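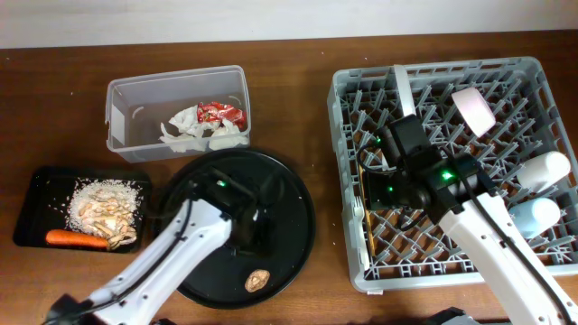 Figure 2. Two-arm table clearing setup, with the food tray at left and the dish rack at right.

4.1 Task planner

The planner runs as a single process and sends goals to one motion server per arm. Each goal holds a target pose, a grip width, and a timeout of 8 s. In the April version both arms shared one queue, so the left arm waited whenever the right arm was replanning. The queues are now separate, and a lock covers only the strip of table that both arms can reach.

Object poses come from the Okabe module, which matches masks against a list of 18 known classes. Loose grains and crumbs have no class. They are merged into one "scrap" region per surface, and the planner treats that region as a single target. Thin items in the rack, such as a fork, are still the weakest case for the mask step, as the prongs break up their outline.

Control commands are sent at 100 Hz. Logging was moved to its own thread after the Nater recorder was found to block the control loop when writing to disk.

4.2 Open issues

The lock is not released if a goal times out during approach. A restart of the planner clears it.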